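About Stivska

Hi, I'm Marichka! I run Stivska, a small alterations and mending shop with a classroom in the back, and since you've clicked on the "about" page I'm going to assume you want the long version. (If you only want the opening hours, they're at the bottom. No hard feelings.)

I learned to sew from my grandmother, who had a treadle machine by the kitchen window and very strong opinions about hems. She would turn your skirt inside out while you were still wearing it, to check. I was terrified of her work and also completely in love with it, and by the time I was in high school I was taking in prom dresses for half my class and getting paid mostly in gas money and mix CDs.

Then I did what a lot of people do and went and got an office job. I was fine at it! I scheduled deliveries for a lighting wholesaler and I still know far too much about ceiling fixtures. But I kept a basket of other people's mending under my desk, and every lunch break I'd be in there with a needle, and one day my boss asked if I could do something about his coat lining. I did it that night at home and was happier than I'd been all month. I gave notice before the end of the summer.

How the shop got started

The first version of Stivska was one rented corner inside a dry cleaner's called Honorato. I had a folding table, a secondhand straight-stitch machine and a curtain on a shower rail for fittings. The curtain fell down a lot. I did pants, mostly. Pants are what pay the rent in this business, and I say that with affection, because a well-hemmed pair of pants is a lovely thing and I will talk about it for as long as you let me.

Musa Bashir came in during that first winter with a wool overcoat that had belonged to his father. The moths had been at it badly. I patched what I could and rewove two spots by hand, and he sat there and watched me the whole time and asked questions, really good ones. He'd been cutting leather for a shoe repair place and wanted something new. He's been with me ever since, and he's now far better at coats than I am, so if you bring us a coat, please ask for him.

We moved to our own place on Zarano Street a few years after that. It used to be a bakery, and the front room still gets the best morning light on the block. We kept the old bakery counter for drop-offs. The back room became the classroom.

What we do

Hems, waistbands, zippers, linings, darned sweaters, blown-out elbows, wedding dresses that need to be let out or taken in (come early for those, please, I'm begging you). We also do a lot of denim. Jeans go in the thighs and at the pocket corners, and people are always embarrassed about it when they hand them over. Don't be! Everybody's jeans do that. We back the hole with a light cotton, stitch across it in a matching thread, and you get your favorite pair back for years. Shorts, jackets and overalls too. If it's denim, bring it, and if the rivets are pulling out we can usually reset those as well.

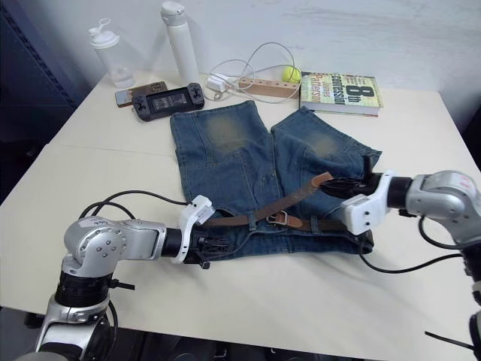
The classes

Gleice Macedo runs our teaching side. She came to us as a student, actually to learn one thing (how to put in an invisible zipper), and stayed for every course we had and then started writing new ones. She's patient in a way I'm not. I tend to take the work out of people's hands and fix it, and she has spoken to me about this.

The beginner course takes 12 people and meets on Tuesday evenings. We start with threading a needle and end with a pair of pants you've hemmed yourself. You don't need a machine at home, and you don't need to be good with your hands, whatever your mother told you. Bring something of your own that needs fixing, the uglier the better. There's also a darning class in October, when everyone pulls their sweaters out and finds the holes.

Last year 433 people came through the classroom, which still makes me a bit dizzy. Some came once and never again, and that's fine. Others now have a standing seat by the radiator and bring cake.

The rest of us

Cauã Batista does fittings and looks after the front counter, and he remembers everybody's inseam. Welington Pacheco is here three mornings a week for the heavy jobs: upholstery covers, canvas bags, the occasional boat cushion. He also keeps our machines running, including the original one from my dry cleaner days, which is nearly 50 years old and sounds like a tractor.

Coming to see us

You don't need an appointment for drop-offs. Fittings are by appointment, and please wear the shoes you're going to wear with the thing, because half an inch of heel changes everything. Wash or at least brush whatever you bring in, and check the pockets first. We keep a jar of what we find and it's mostly lip balm.

Simple hems are ready in two days. Everything else depends, and we'll give you a date and a price at the counter before we touch it.

We're open from nine to six on weekdays and until one on Saturdays. Ring the bell if the door's locked, as we're probably all in the back.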